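Setting up Grandma's story box – part two: getting the recordings in order

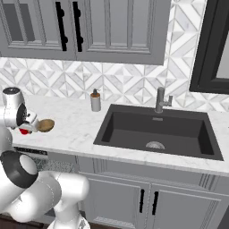

So by now you have a relative who has agreed to be recorded, and a phone with enough room on it. In my family that was my great-aunt Folletti, who has 147 stories by her own count and tells maybe nine of them. If yours is the same, don't worry! The repeats are half the fun.

1. Make one folder for each teller. I use the last name and then the town, so mine says "Folletti – Stodley".

2. Copy the recordings over before you rename anything. I did it the other way around once and lost the entire saga of the goose and the dentist.

3. Play the first minute of each one and give it a name your cousins would recognize. "Goose, long version" is fine. "Audio 483" is hopeless.

Note: If a story is told in two languages at once (ours switch for the punch line, every time), put both in the name. My cousin Indira Pinto helped me with this part, and she spells everything by ear, so we have three spellings of the same insult.

4. Type up the made-up words on a separate page. Every family has them. Write who says it, what they think it means and what everybody else thinks it means.

5. Save a second copy somewhere outside your house. Mine lives at my brother's.

Caution: Don't trim the beginning. I know it's four minutes of "is it on?" and someone asking if you've eaten, but once you cut it and save, it's gone, and those bits are what my mother plays the most.

Caution: Ask before you share. There is a story about a wedding in November that I sent to the whole family list, and the bride was on the list.

6. Pick one story and play it at the next big dinner, with the teller in the room. Expect to be corrected. Leave the phone recording while they argue – that goes in the folder too.

Part three is about photos, and what to do when there's no name on the back.

We use cookies to remember your settings. OK / Learn more

Contact | © Vernico Family Pages | Back to top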